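**Thread: Is "stain-guard" tablecloth fabric worth the extra money?**

**marlpit_sews**
Looking at 2 metres of the Flernari treated cotton for a round side table. The shop at Sutcliffe says it's rated to 3,000 rubs and wine beads right off. It costs double the plain stuff. Has anyone here owned it longer than a month?

**bobbinjam**
Rubs of what, though? A rub test tells you when the cloth wears thin. It says nothing about how long the coating lasts. I asked the same shop and got a shrug and a brochure.

**tealdoor**
I've had mine since March and it's fine. Coffee wipes off. I don't get why every thread about coated fabric turns into a courtroom.

**bobbinjam**
> Coffee wipes off

How many washes has it had?

**tealdoor**
None yet. It hasn't needed one.

**bobbinjam**
Well, there you go.

**old_selvedge**
I'm with bobbin. I bought the Dromov version, which was meant to be the good one, and washed it at 32 degrees like the label told me to. After 2 washes the beading was gone and I had an ordinary cloth in a colour I wouldn't have picked. Wrote to them and they said I'd used the wrong detergent. The label doesn't mention detergent.

**marlpit_sews**
That's annoying. Did it at least hang properly? The sample I handled was a bit stiff and I want it to reach nearly to the floor.

**old_selvedge**
Stuck out like a lampshade for the first few weeks. Softened once the coating went, so make of that what you will.

**hikia_hems**
Sorry, have to disagree on the stiffness. Cut a proper circle instead of dropping a square over it, and keep the hem narrow. A fat hem on a curve will fight you whatever the fabric is.

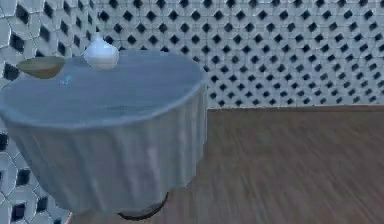 Drape is the only thing I'd pay extra for, and I don't believe any brochure on it. Ask for a piece big enough to hang over something round and look at the folds. I like long soft pleats, as on the grey-blue cloth there, and I can live with a hem that's a bit uneven if the rest falls well. Stain claims I ignore. Plain cotton, hot wash, done.

**tealdoor**
Hot wash will fade a grey-blue in no time.

**hikia_hems**
Mine's been going for years. Depends on the dye.

**bobbinjam**
Everything "depends" once somebody's paid for it. Marlpit, get the sample, wash it a few times, then pour wine on it. If they won't give you a sample, that's your answer.

**marlpit_sews**
They want a deposit for the sample. I'm going to try the plain cotton first.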